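Grippers, handheld, Furum pair against the Abreu pair

January 15, 2018

Vanity task again. I want to get down what I think before the numbers go into the shared sheet, where they will look better than they are.

Background, for whoever opens this later. Cesadside sent over the Furum handhelds with a page of claims. The one everybody keeps repeating is 99 percent pose recovery from the marker cubes "in ordinary indoor conditions." Ordinary to whom, I'd like to know. We already had the Abreu pair, which are heavier and ugly and which I have complained about since we got them. The question is whether Furum is enough better to switch before the February collection. Warkska (the controller side) doesn't care which one we pick as long as the pose stream is clean.

Setup

Same vanity table for both. Hair dryer, perfume bottle, jar, small black tube, mirror at the back. Task is to clear the dryer to one side, coil its cord, and stand the bottle and the jar next to each other. 32 runs on Furum, 32 on Abreu, same operator, head camera only. I did not use the wrist cameras. The Furum page says you don't need them and I wanted to hold them to that.

Start position is jaws at the front edge of the table, both cubes up where the head camera can get them. I'm strict about this one because the tracker uses the first second to settle and a bad start ruins everything after it. 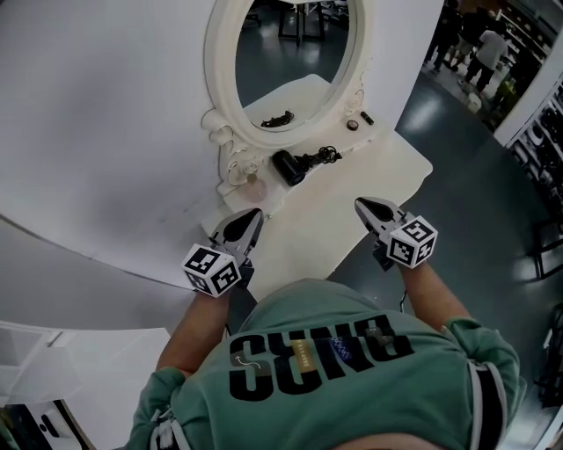 Tracking

Furum start poses are good. I'll give them that. With three faces of the left cube in view there isn't much for the tracker to get wrong, and the right one locks too. If the whole task happened at the front edge of the table I would have nothing to write.

It goes downhill as soon as the hands go to the back. Reaching past the dryer the operator's wrist rolls in, the cube goes side-on, and we are down to one face. One face is where the pose flips. I counted a run as bad if the pose jumped anywhere between grasp and release. By that rule Furum came out at 80 percent good. Abreu was lower but not by as much as the claim sheet would lead you to expect, and the Abreu failures are at least easy to find afterward. It drops out completely and leaves a gap. Furum fills the gap with something smooth and wrong. I would take the hole in the data every time.

The mirror is a problem I should have thought of earlier. On 2 of the Furum runs the tracker picked up a marker where there was no gripper, back behind the table plane. My guess is the reflection. A reflected code shouldn't decode, so either the decoder is more forgiving than it should be or my guess is wrong. Not settled. Rerun with the mirror covered before anyone quotes this.

Shiny floor: no effect that I could find. I expected one.

Jaws

Pointed fingers on the Furum. Fine for the cord, better than Abreu there, you can get a tip under one loop without dragging the rest. Poor on anything round. The jar turned in the jaws more often than I liked and the bottle had to be taken low on the body or it tipped. The sheet calls the tips "universal." No.

The small tube is a coin flip with either pair.

Cable

Still don't like the cable hanging off the right side. The operator says they stop noticing it. I noticed it on nearly every long reach, because the hand slows down at the same place each time, and a policy trained on this will learn to slow down there too. Tried a clip at the elbow for the last few runs. Might have helped, too few to say.

Where that leaves us

Leaning Furum for the cord tasks and nothing else so far. I don't accept the 99. Somebody at Cesadside measured something to get it, and I'd like to see their table, their lighting and how they scored a flip. Have asked.

To do

- Mirror covered, Furum only, same start position
- Turn off gap filling in the Furum driver, if it can be turned off (the manual is silent)
- Elbow clip from the first run
- Blunt tips on the right hand, pointed on the left
- Ask Warkska what their controller does with a dropped pose, and get the answer in writing this time
- Re-score the Abreu runs. I was tired by the end of those and may have been too kind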